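Call for Participants: Listening Panel for Remastered 1980s Hard Rock Recordings

Prorix Audio Archive, Lencho
Posted 7 June 2018

Prorix is recruiting 100 adult listeners for a paid study on how people judge the loudness and clarity of older rock recordings. The work is led by Fathima Sultana, with Janaka Mondal responsible for audio preparation and Arif Kodikara for scheduling and payment. Sessions are held at our rooms in Lencho. Remote participation is not possible, because playback level has to be the same for every listener.

Background

Many hard rock albums first released between 1983 and 1991 have been reissued more than once. Later editions are often louder than the first CD pressing and have a smaller gap between the quiet and loud passages. Fans argue about this at length, usually from memory and usually with the volume knob in a different place each time. The study compares original and reissued versions at matched loudness, so that the listener hears the difference in mastering and nothing else.

The test library holds 136 excerpts. They cover full-band choruses, solo guitar, acoustic ballad introductions, drum fills with gated reverb, and stacked backing vocals. All were transferred by Janaka Mondal from discs in the Prorix collection. No excerpt is longer than 20 seconds.
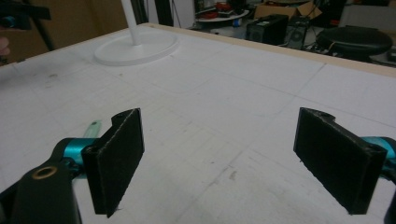

White tabletop, with the two black fingers spread apart.

What participants do

Each participant attends two sessions on separate days. A session lasts 90 minutes, including a break of 15 minutes.

Session one begins with a short hearing check at standard test frequencies. The result is used only to confirm eligibility and is given to you on paper if you want it. You will then complete a training block, in which you learn the rating screen and hear the range of material.

The remainder of session one, and all of session two, consists of paired comparisons. You hear excerpt A, then excerpt B, and may switch between them as often as you like. You rate each pair on four scales: clarity of vocals, weight of drums, harshness, and overall preference. A pair may contain the same recording twice. There is no correct answer on the preference scale, and you are not being tested on your knowledge of bands or albums.

Playback is over closed headphones, which we supply. Please do not bring your own. Level is fixed by the operator and stays below the limit set in our safety procedure. You may stop at any time.

Who can apply

– Age 18 to 60 on the day of the first session.
– No known hearing loss, and no persistent ringing in either ear.
– No cold, ear infection or recent ear surgery at the time of the session.
– Able to read the rating screen in English.
– Available for two sessions before the end of June.

We need both regular listeners of the genre and people who rarely play it. The application form asks how many hours a week you listen to rock music, and on what equipment. Working musicians and sound engineers may apply, but they will be placed in a separate group with a limited number of seats. Please avoid concerts, rehearsals and power tools for 24 hours before each session. If you have been exposed to loud sound in that period, tell us and we will rebook you. 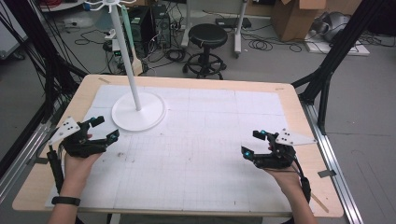 Payment is made after the second session, by bank transfer. Participants who complete only the first session receive half the fee. Travel within Lencho is not refunded. Applicants from Meveck may claim the standard return bus fare on presentation of the ticket.

Data and consent

Ratings are stored under a participant number. Names and bank details are kept in a separate file and deleted once payment has cleared. The ratings will be shared with Clustbridge, our partner for the statistical work, where Tanvir Patwary is the contact. Clustbridge will not receive names, addresses or hearing check results. You may withdraw your ratings up to the day of your second session. After that they are merged with the full data set and can no longer be removed.

How to apply

Ask for the application form at the Prorix front desk, or request it by mail. State your age, the days you are available, and whether you have taken part in a listening study before. Previous participants in the Prorix cassette study may apply again – experience with that rating screen is not a disadvantage.

Places are assigned in order of receipt within each group. Arif Kodikara will confirm your dates in writing. If you do not hear from us within five working days, the group you applied for is full and your name has been placed on the reserve list.

Questions about the hearing check should be addressed to Sajib Sheikh. Questions about excerpts, masters and pressings go to Janaka Mondal, who can answer them only after your second session.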